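Drestell White Serving Bowl
Item group: Meeting and Refreshment Service
Supplied by Vurkeo

Product overview

The Drestell bowl is a plain white ceramic bowl intended for offices, training centers and other workplaces where food is served at the meeting table. It is sold individually and in cases of 20. The shape is simple and the color is the same throughout the range, so that replacement pieces may be ordered at any time and placed beside older ones.

The bowl has a rounded rim and a smooth, glossy interior with a flat circular base. It is suitable for fruit, nuts, wrapped sweets, salad portions and small pastries. It may also be kept on the table between meetings for items such as sugar packets or tea bags.
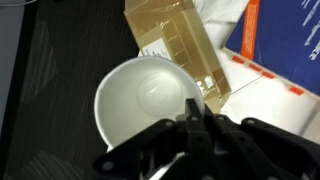 Can the bowl be used in a microwave oven?
Plain white bowls from this range may be heated in a microwave oven at normal power. Bowls with a printed logo should not be heated, and they carry a notice to that effect on the packing slip.

Care and cleaning

Wash the bowl before first use. It may be washed by hand or in a dishwasher with ordinary detergent. Do not use steel wool or scouring powder, as both will dull the surface. Marks left by metal spoons can usually be removed with a soft cloth and baking soda.

A bowl that is chipped or cracked should be taken out of service. Single replacements may be ordered under the same item name, and there is no minimum quantity for customers who already hold an account.

Packing and delivery

Each bowl is wrapped separately. Orders of up to 20 pieces are sent by parcel service from the Trotitz warehouse - larger orders travel by pallet and require a delivery contact on site. Please inspect the goods on the day they arrive and report any breakage in writing within seven days.

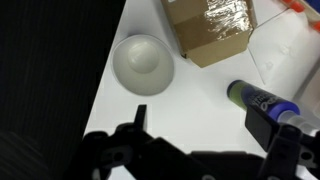

Customers who print their own table labels often ask whether these can be fixed to the bowl. Paper labels with removable adhesive may be placed on the outside, below the rim, and should be taken off before washing. Direct writing on the surface is not recommended. Where a bowl shares the table with stationery and parcels, as this one does with a taped brown cardboard box and a cylindrical marker or glue stick, it is best reserved for wrapped items until the table has been cleared. Ink that reaches the glaze should be wiped away promptly with warm water and a little dish soap.

Printing service

A single-color logo can be applied to the outside of the bowl for orders of 200 pieces or more. Orders of 199 pieces or fewer are supplied plain. Artwork is checked by our print partner, Karamanlidis, and a proof is sent to the customer for approval before work begins. Printed goods cannot be returned unless they are faulty.

The next print run is planned for September. Approved artwork received after the run has closed will be held for the following one, and the customer will be informed of the new date.

Use in meeting rooms

For a long conference table, we advise placing bowls along the center line, within reach of the chairs but clear of laptops and cables. Food brought in its own packaging may be left there until the meeting begins and then moved to a bowl. Drinks should stand far enough from the bowl that a person reaching for food does not knock them over.

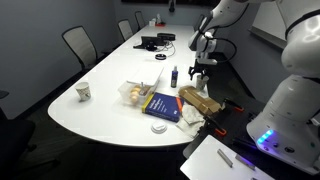 At longer sessions, one bowl may be set out at each end of the table and refilled during the break. Used bowls should be collected on a tray and not stacked while food remains in them. Clean bowls may be stacked on a level shelf, with a sheet of paper towel between pieces if they are to be stored for some time.

Ordering and enquiries

Orders may be placed through the Vurkeo customer portal or by written purchase order. Prices are given on the current list, which is available on request. Questions on case quantities, printing or replacement pieces should be addressed to Panagiotis Lazaridis, Table Service Products.

Page last revised: Saturday, August 29, 2020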